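Sweaters: fold, roll or hang? (guest room edition)
Home & Closets > Laundry and Linens

purlgrey_19
Joined in August, mostly lurking until now. I've got no dresser in the guest room and I've been folding my knits on the bed in there before they go in a bin underneath. My question is about cable knits. Everybody says never hang them, fine, I believe you. But when I fold mine in half top to bottom, the cables stack on top of each other and I get this fat lump in the middle that won't lie down no matter how I pat it. Sleeves in first? Body first? Help!

turnton_tess
Sleeves in first, always. Straight across the back, then bend each one down so it runs along the side. Then thirds, bottom up. If you fold the neck down first you're going to be fighting that neckline forever (ask me how I know).

bobbinbox
Gonna disagree with Tess. Thirds is too many layers for a thick cable. I do one fold and stop. Yes it takes more room. It also comes out of the bin without a crease across the chest.

turnton_tess
One fold works if you've got a bin the size of a bathtub! Mine are the Dondidico ones and they're 20 inches on the long side.

purlgrey_19
OK so this is the bed I'm working on, with the sweater that started all this. I like the pillows.
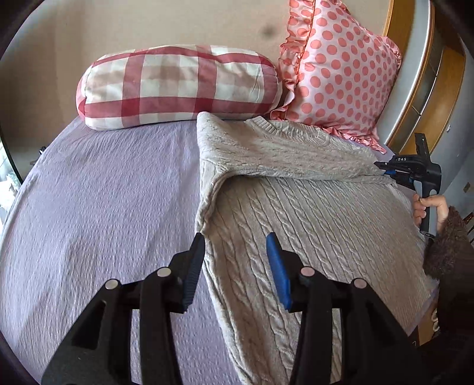
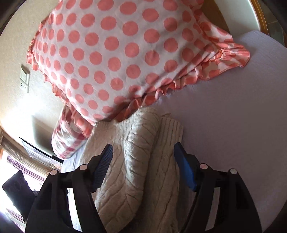
Anyway I tried Tess's way after lunch and Bobbin's way right after, and I think I'm a one-folder. The thirds version looked neater for a minute but it kept wanting to spring open. Does anybody put tissue in between, or is that just for fancy stores?

mapleandmoth
Tissue is worth it. I buy it 600 sheets at a time and use it for everything. Also, a bed is a soft surface, so you'll never get a crisp fold on it. Try a table with a towel down.

bobbinbox
Who wants crisp? It's a sweater. I fold on the bed too, my back can't do the table for 30 sweaters.

dogbe_attic
Can we talk about that ruffle though?? My grandmother had a whole set with frills like that. Where did you find the dotted one?

purlgrey_19
A church sale in Cleten! The gingham bolster came from the same table. They don't match and I don't care, they both have pink in them and that's close enough for me.

mapleandmoth
I'd lose one of them, personally. Dots and checks together is a lot for one bed. But the lavender is pretty.

dogbe_attic
Strongly disagree, keep both. And how do you wash the ruffle without it going flat?

purlgrey_19
Cover off, inside out, cold, mesh bag, then I pull the frill straight with my fingers while it's damp. No iron. Going to get some tissue tomorrow and try the one fold again, will report back on the lump.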